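Cuaderno de taller — juguetes encajables
18 de mayo de 2024

Retomo lo de los tableros de números. Ayer dejé las notas a medias y Ffion me las pidió por escrito antes de que se vaya, así que van como salgan.

Pendiente de la última vez:
— holgura de las piezas en el hueco (sigue sin cerrarse)
— acabado de los cantos
— decidir si los pivotes van sueltos o con tope
— etiqueta para Jitutum, sin texto definitivo

Empiezo por la holgura, que es lo que más guerra da. En el prototipo nuestro las piezas entran bien cuando la madera está recién lijada, pero después del barniz se agarran. Con dos manos de Emix la pieza del 8 hay que sacarla haciendo palanca con la uña, un crío no puede. Con una mano entra y sale pero el canto queda áspero al tacto, sobre todo a contraveta. Narendra dice que el problema es la fresa y no el barniz. Puede ser. La fresa está ya bastante comida y en las curvas cerradas hace un escaloncito que se nota pasando el dedo.

Prueba de hoy: fresa nueva, mismo archivo, misma plancha, una mano de barniz rebajado. Resultado mejor en los rectos, igual en los curvos. El 3 sigue atascándose por abajo. El 4 perfecto. Repetir con la plancha de Ahuja, que es más densa y a lo mejor no levanta tanta fibra.

Ojo: apunté mal el desplazamiento en la hoja de la máquina, está en la segunda columna y no en la primera. Corregirlo antes de que alguien corte otra tanda con eso. (Corregido, pero revisad igual.)
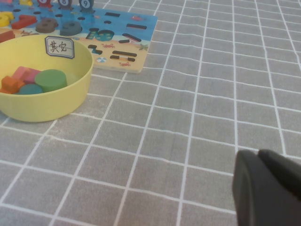 Huecos vacíos. Es lo que quiero pensar con calma, qué ve el niño cuando ha quitado la pieza. En el nuestro el fondo del hueco queda en madera clara, casi del mismo tono que la cara, y con poca luz no se distingue dónde hay que meter nada. Con el tablero de la playa no pasa: los recesos se ven oscuros contra la arena y se leen a la primera, hasta los de forma de barra. Ahí está la idea. Tintar el fondo, o pegar una lámina oscura por detrás antes de montar la base. Lo de la lámina es más rápido pero añade un pegado, y el pegado ya nos dio disgustos en octubre. Tintar a mano es lento y se corre al canto. Preguntar si Provow tiene tinte al agua que no sangre.

También me gusta que el dibujo no se pelee con los huecos. Mar arriba, playa abajo, colores flojos, y el receso manda. Nuestro dibujo de la granja tiene demasiada cosa: gallinas, valla, un tractor justo debajo del 2, y el contorno del número se pierde. Propongo quitar el tractor. Ffion no está de acuerdo, dice que el tractor es lo único que miran. Pues moverlo a una esquina y ya.

Pivotes. Los de cara redonda con el número, tipo 7, 8, 9 en fila junto al mar, son lo que yo haría para la serie pequeña. El número se ve en la cara y el cuerpo va en oscuro, así que no compite. Dudas:
— diámetro de la cara. Si es muy justo, el 8 queda apretado y se cierra de tinta
— impresión o grabado. Grabado aguanta más, pero hay que limpiar el quemado uno por uno
— color del borde por número o todos iguales? El 7 con borde rojo queda muy bien, la verdad
— si van sueltos, pensar en el tamaño mínimo. Esto NO lo decidimos nosotros, va a ensayo

Narendra prefiere pieza plana para todo y olvidarse de los pivotes. Entiendo que se ahorra un torneado, pero una pieza plana tumbada en su hueco no hay por dónde cogerla si ajusta bien, y volvemos a lo de la uña. Alternativa suya: un rebaje en media luna al borde del hueco para meter el dedo. Lo dibujó en la tapa de la caja de lijas, hay que pasarlo a limpio antes de que alguien la tire. Me parece buena idea para los números grandes. Para el 1 no hay sitio.

Números oscuros: hice tres muestras con el gris marrón. Una quedó casi negra, se me fue la mano. Las otras dos pasables. Contra el fondo claro se ven mucho mejor que el natural, pero enseñan el polvo y cualquier golpe en el canto. Dejarlas rodar en la caja con el resto de piezas unos dias y mirar cómo quedan. Están en la bandeja de la ventana, no tocar.

Cantos del tablero. Sin pintar, madera vista, sólo matar arista y cera. Discutido ya y no quiero volver a ello. El canto pintado se descascarilla en las esquinas y la gente lo devuelve.

Coste: el presupuesto de la tanda de muestra salió en 890, con corte y sin impresión. Si metemos la lámina de fondo sube, no sé cuánto, falta que contesten. Si quitamos los pivotes baja pero ver arriba.

Para la próxima:
— cortar el 3 y el 8 en plancha de Ahuja, una sola mano
— probar fondo tintado en un tablero y lámina en otro, comparar con la persiana bajada
— dibujo de la granja sin tractor y con tractor en esquina (los dos, para que Ffion elija)
— media luna: Narendra pasa medidas
— afilar o tirar la fresa vieja, que no vuelva al cajón como la otra vez
— pedir lija fina, quedan cuatro hojas
— llamar a Provow por el tinte

Falta apuntar el tiempo de secado de la última muestra, lo tiene Narendra en su libreta.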